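In Defense of the Messy Break Room

I've worked on the same floor at Studari for seven years, and I have opinions about shared rooms. My main one is that we ask too much of the kitchen and too little of everything else.

Take the sink. People get so worked up about dishes in it! Struan Leckie once wrote a 615-word email on the subject (I counted, I was on hold with the phone company). My feeling is that a sink with dishes in it is a sink doing its job, provided somebody gets to them by the end of the day. Put the soap and the paper towels on the wall right over it and you've done more than any email can. 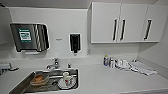 Plain surfaces are underrated

When we redid the place last August, I argued hard for pale, speckled surfaces. Pure white shows every crumb and black shows every fingerprint, but a bit of fleck forgives nearly everything. I lost a few arguments that month and I'm still happy I won that one.
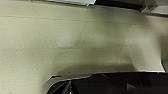
Warm beige with tiny dark speckles, my favorite.

Now, the games. There's a school of thought that a table tennis table should only ever hold table tennis, and I used to belong to it. Then I noticed how people really use a big room - they put things down on whatever flat surface is closest.
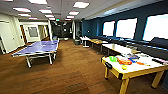

So I've given up fighting it. Clear the game tables when you want to play, leave them be when you don't, and stop sighing at your coworkers. Tarcísio Teixeira thinks I've gone soft. He wants everything in labeled bins, and I've told him he can buy the bins.

What I do insist on is one long table where the odds and ends are allowed to live. Bowls, plates, a bag of snacks, a puzzle if you like. If it all has a home, even a crowded one, the rest of the room can breathe.

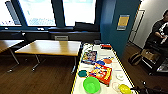

How often should a shared table be cleared?
Once a week is plenty for games and dishes that are clean. Open food should go the same day, and anything left for a month can be given away.

I'd take that over a spotless room any time. Struan is welcome to reply, preferably in under 100 words.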